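Can a robot arm bring you your coffee yet? How to test it at home

I've been having a great time this spring finding out which chores a small robot arm can do around the house, and carrying a full mug is my favorite so far. It sounds easy. You do it half asleep every morning. For a machine it's a real workout, and you can set up a fair test in one afternoon!

What you need

A tabletop arm with a two-finger gripper and a wrist camera (I use a Pindow)
Some way to record and replay moves (mine is Ullora, but any teaching software will do)
A mug with a handle
A plain, light table with plenty of open space
A kitchen scale
Towels. More than you think.

Step 1: Start with water

Fill the mug and leave a good band of bare wall below the rim. Cold water behaves enough like coffee for practice, and it won't cook your motors. Save the coffee for when you trust the thing.

Step 2: Pick your grip

You have two choices, the handle or the body. People go straight for the handle, and I did too. The trouble is that a filled mug wants to swing when you hold it off to one side, and smooth glaze gives rubber pads very little to hang on to. Gripping the body is steadier if your gripper opens wide enough. Mine opens to 100 mm, plenty for most mugs.

Step 3: Teach the approach

Bring the fingers in low and level, and stop well short of the mug. Check the camera view. Then close the last stretch slowly. If your arm has a force limit, start at the lowest setting and go up one notch at a time until the mug lifts without slipping.

Step 4: Lift, pause, carry

Lift straight up a little way and wait for the surface to settle. That pause made the biggest difference of anything I tried. Then move sideways with gentle starts and stops. I run the carry at 9 percent of top speed, and yes, it's slow, but watching it get there is a thrill every single time.

Step 5: Score it

Weigh the mug before and after. The missing grams are your spill. Write down every run, including the ugly ones, and put the mug in a slightly different spot each time or you're only testing whether the arm can repeat itself.

My results

I did 100 runs in May. With the body grip, 80 finished with no measurable spill. Most of the misses came when I had turned the handle toward the fingers, so try that early.

So, can it do the chore? On a clear table with one mug, pretty much. With a crowded counter and somebody reaching for the sugar, I wouldn't bet my carpet on it yet. Next I want to try a saucer and spoon, and if you've already had one working, please send me your settings.

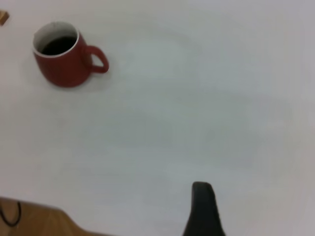 Reading time: 2 min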